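The cupboard cure

Every September, when the kitchen shops put out their new ranges, we are told again that we own the wrong things. This year the fault lies with the mug. It is too thick, or too straight, or it holds the heat badly, and a firm called Plevetti would like to sell us a set that was designed after what its brochure calls a long listening period. Listening to whom, the brochure leaves out.

I have been reading this sort of claim for 20 years and I still can't say what a well-designed cup is supposed to do that a bad one doesn't. It should stand up. It should hold tea. Past that we are in the land of taste, where anybody can charge what they like.

The favourite trick is age. Mumlow, whose catalogue came through my door last month, prints 1770 under its name in small gold figures. I wrote to ask what happened in 1770. A polite reply told me that the date "reflects the spirit of the period in which our shapes have their roots". So the pottery was not founded then. The name was registered 18 months ago, from an office above a bank.

Does it matter? The cups may be perfectly good. But a date on a box is a claim, and people pay for it. A plain Mumlow beaker costs more than twice what my local hardware shop asks for one of the same size, and I would guess that most of the difference is those four gold numbers.

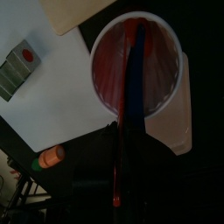

Then there is the matter of how many. The makers like to talk about living with less, and they say so in catalogues that run to several dozen pages. Ojo sells a "pared-back" kitchen set for people who want to clear their shelves. It comes in two boxes. To make room for it you must first get rid of whatever you had, so the simple life begins with a trip to the tip.

I asked the firm whether anyone had checked that its customers ended up with fewer things. It sent me a survey of 500 buyers, most of whom said they felt calmer. Feeling calmer is nice. I feel calmer after buying shoes. The survey didn't ask what was in their cupboards before or after, and it was carried out the week the parcels arrived.

Pretusby, a small market town with more gift shops than bakers, is a good place to watch all this at work. Three windows on the high street have the same cream jug in them, at three prices. In the dearest shop it stands on a piece of driftwood. The woman behind the till told me that one sells best.

The charity shop at the bottom of the hill has a whole wall of cups, chipped and otherwise, many of them from ranges that were going to change our mornings a few years back. I bought two. They don't match, and one has the name of a building society on the side.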